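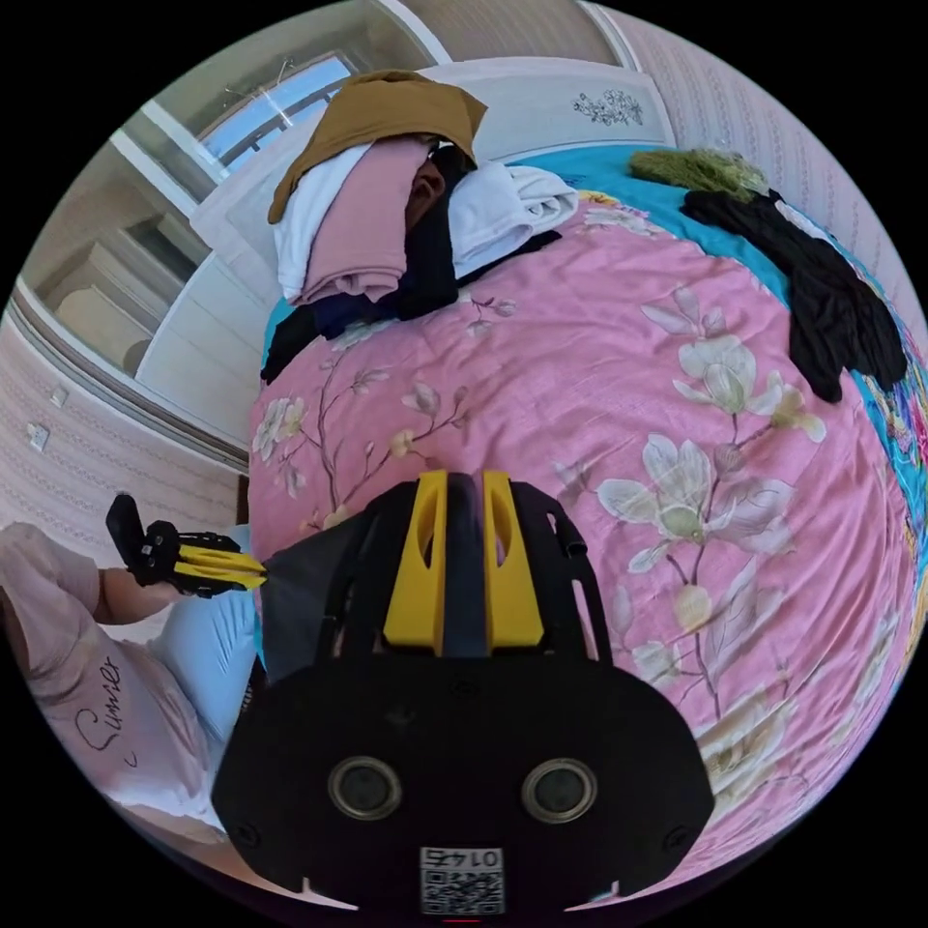 Manche du haut rose clair, inscription « Summer ».

Coin coloriage et lecture, grille de contrôle avant ouverture
Salle Wirnel, relevé de juillet, tenu par Sunita Sachdeva

Bonjour à toutes et à tous, et merci d'avance de lire mes petits commentaires jusqu'au bout (je sais, je suis bavarde !). La grille reste la même qu'au printemps, avec une ligne de plus pour les albums à colorier.

1. Étagères basses fixées au mur : OUI
Celle des récits historiques bougeait un peu, j'ai resserré la patte de gauche. On ne dépasse pas 15 volumes par tablette, les grands formats pèsent leur poids.

2. État des livres : À REVOIR
Quelque 80 titres feuilletés un par un, avec beaucoup de plaisir je l'avoue. Le Moyen Âge en 4 tomes perd ses agrafes, je l'ai mis de côté pour réparation.

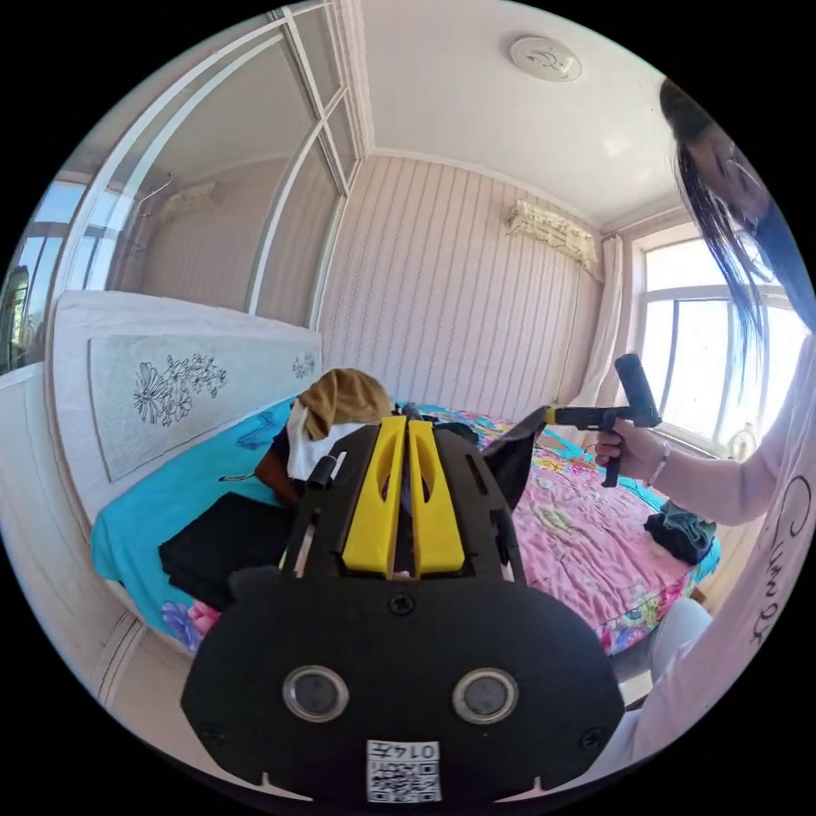

3. Crayons et feutres : OUI
Les boîtes Ruchti sont complètes. J'ai jeté les feutres sans capuchon et rangé les taille-crayons dans le tiroir haut, celui qui ferme à clé.

4. Albums à colorier, papier et reliure : OUI
Les spirales Tekex ne piquent pas, j'ai passé le doigt partout. Les planches sur les pharaons sont déjà bien entamées, il faudra en recommander chez Fondico.

5. Passage libre vers la sortie : NON
Il faut 100 cm entre la table ronde et le présentoir, et on n'y est pas. Merci de pousser le présentoir vers la fenêtre avant l'arrivée des enfants.
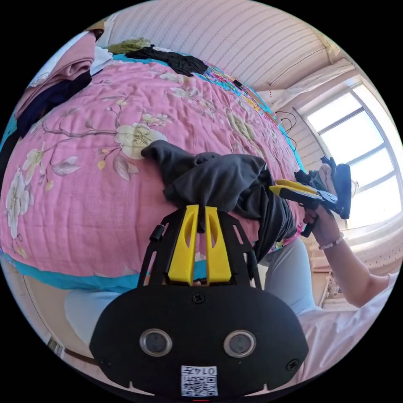
6. Tapis de lecture : OUI
Antidérapant bien collé, coins plats. Un aspirateur le soir lui ferait tout de même le plus grand bien.

7. Éclairage : À REVOIR
La lampe du fond clignote quand on l'allume. En attendant l'ampoule neuve, laissez-la débranchée.

Prochain passage quand les points 2, 5 et 7 seront réglés. Laissez-moi un mot dans le cahier vert.
Sunita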